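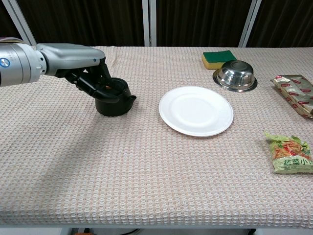 Orest Polishchuk's view is that most folks give up on tea too early, usually after one bitter cup, and that the cup was bitter for the simple reason that it sat too long. He has been saying so for 30 years in Varkville, first at his mother's kitchen table and later behind the counter at Gramness, the shop he runs on the corner of Suslow Street.

I went by on a Sunday, meaning to stay an hour, and left after dark with two paper bags of oolong and a recipe for plum cake (more on that another time!).

"People want a number, so I say three minutes," he told me, topping off my cup. "But then taste it. If you like it, pour it all out and stop there."

He learned that from Mrs. Todorova next door, who drank tea until she was 81 and never owned a timer. She used small pots, he remembers, and filled them again and again through an afternoon.

"My father made one giant pot at breakfast," Orest said, laughing. "By 10 it could strip paint. He loved it, so who am I to argue?"

He opens late in August, when the mornings are for his tomatoes.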